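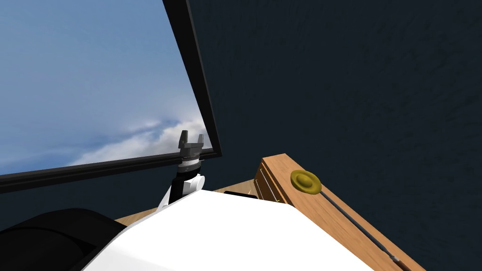 Notebook entry: drawer and tabletop chores in simulation

April 23, 2023
Entered by: Aleksandra Krawczyk
Read and initialed by: Souad Tazi
Project: Clornska, household task group

Purpose of the session

The group was asked by Pretden to state in writing whether the two-arm setup can be trusted with ordinary household chores. The question as received was broad. For this entry it has been narrowed to one chore in three stages: open a cabinet drawer by its knob, pick up a thin flat object from the table, and put the object in the drawer. All work was carried out in the simulated room. No hardware was run.

The room is the one Torbjørn Rustad prepared, with the navy wall, the window, the light wooden tabletop and the wooden cabinet. The round olive-yellow knob was kept as modeled. A bar handle would be easier to grasp, and Kazimiera Pawłowska has asked that it not be substituted until the knob results are written up. I agree with her. People have knobs at home.

Procedure

The arms were started from the same rest pose each time. The controller was given the chore as a single instruction and was not told which arm to use. A run was stopped when the drawer had been closed with the object inside, when the time limit was reached, or when either arm pressed on the furniture harder than the limit set by Bronisława Górecki.

The batch was 200 runs. Lighting was left alone. The position of the flat object was varied within the reach of both arms. The position of the cabinet was not varied, and any reader of these results should keep that in mind.

Results

Drawer opened: 74 percent of runs.
Object lifted, counted only where the drawer was already open: 72 percent.
Full chore completed: not reported today. The script that decides whether the drawer is closed was found to accept a drawer that is still slightly open. The figure will be entered when the script has been corrected and the logs have been read again.

Observations on the drawer

The knob is a flat disk, slightly domed, and the two parallel fingers meet it best when they close across its full width. When they close too near the rim, the grip slides off during the pull. The controller does not recognize that it has lost the knob. It continues the pulling motion with nothing between the fingers and then goes on to the table as if the drawer were open. A person would notice at once. This is the most serious fault seen in the session, and it should be placed ahead of grip strength in the list of work.

In a smaller number of runs the drawer was pulled at an angle and jammed against its own side. The controller recovered from some of these by pushing the drawer in and pulling again. That behavior was not expected by this group. Torbjørn believes it comes from the corrections included in the Redar recordings. He will check.

Observations on the flat object

Thin things on a table remain difficult. The fingers must come down nearly to the wood, and the controller prefers to stop a little high. Where the object was close to the table edge, it was sometimes slid outward and then taken from the side. Where it was in the middle of the table, the usual result was repeated closing above it.

Souad asked whether softer fingertips would help. They may, but the simulated contact is not good enough to answer that. The question is passed to the hardware bench.

Observations on the two arms

The arms get in each other's way. When one arm works at the cabinet, the other tends to drift in close instead of returning to rest, and it can block the view of the tabletop. No collision between arms was logged in this batch, although the clearance was small in several runs. Bronisława proposes a penalty for idle motion. I would first like to see the same batch with one arm held still, so that the two effects can be told apart.

Reply to Pretden, draft wording

"In simulation, the system opens a familiar drawer in most attempts and lifts a flat object in most of the attempts that follow. It does not reliably know when it has failed. We do not recommend unattended use for household chores at this stage. We have no results on cabinets in other positions or with other handles."

Kazimiera considers the third sentence too mild. Comments are to be written in the margin and initialed.

Note on the shop-floor request

Szulc has asked whether the same controller could be used for putting hand tools back in bench drawers. Bench drawers are heavier and are often overfilled. Nothing in this session supports a yes. I have answered that the request is on file and that we will return to it after the lost-grip fault has been dealt with.

To do

Correct the drawer-closed check and reread all logs (Torbjørn).
Add a test for an empty grip during the pull, with up to 2 retries before the run is stopped (Aleksandra).
Repeat the batch with one arm held at rest (Bronisława).
Prepare a second cabinet position, same knob (Kazimiera).
Send the fingertip question to the hardware bench (Souad).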